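4.3 Checking clearances in the simulated cell before a program is released

This section applies to all programs written in Tranard Cell Planner and intended for transfer to a physical arm. Complete sections 4.1 (Loading the cell file) and 4.2 (Setting joint limits) first.

CAUTION: A program that passes the simulated check is not approved for use near people. Physical approval is covered in section 7.

Before you start

The cell file must be open in Review mode. In Edit mode the collision log is not saved when the window closes. Confirm that the gripper model in the file matches the gripper fitted to the arm. The default model has no cable guide and will report more free space than exists.

Procedure

1. Open Cell > Objects and confirm that every container, pedestal and fixture within reach of the arm is listed.

2. For each open-topped container, set Collision Type to Walls. Do not use Solid. With Solid selected, the planner treats the inside of the container as blocked and rejects valid place positions.

3. Set Minimum Clearance to 20 mm for rims and edges. The value applies to the gripper body, the fingers and the wrist housing.

4. If a second arm is present, set its state to Parked or Active. An arm left as Undefined is drawn on the screen but is skipped by the collision check.

Note: This fault was present in releases before build 1319. Cell files made with an older build must be opened and saved again before the check is run.

5. Run the program at 2 percent speed. Watch the approach and the retreat at each container. Stop the run if the gripper crosses a rim below the set clearance.

6. Run the program again at full speed. Overshoot at the wrist is calculated only at this setting.

7. Open the collision log. Code 345 means that the clearance was broken without contact. Treat it as a failure. Move the via point higher and return to step 5.

8. Save the log under the program name and add the initials of the person who ran the check. The reviewer must be a different person.

Placement of objects

Keep target objects away from the far side of tall containers where the layout allows it. If this cannot be done, add a second camera view from behind the container and save it with the cell file.

Shadows are drawn for viewing only and are not used by the planner. Do not judge height from them.

Setting the review view

The review view is the camera position from which the reviewer signs off the run. It must be saved with the cell file, and it should be low enough to show the gap between the gripper and the rim of the nearest container. A low view can also hide the target. With the large gray box standing in front, only a sliver of the red object shows between the gripper and the rim, and the view does not meet the rule in Placement of objects until a rear view is added. Check also that both arms can be told apart where the black one passes in front of the lighter one. Record each saved view in the log by name.
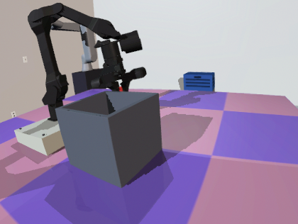
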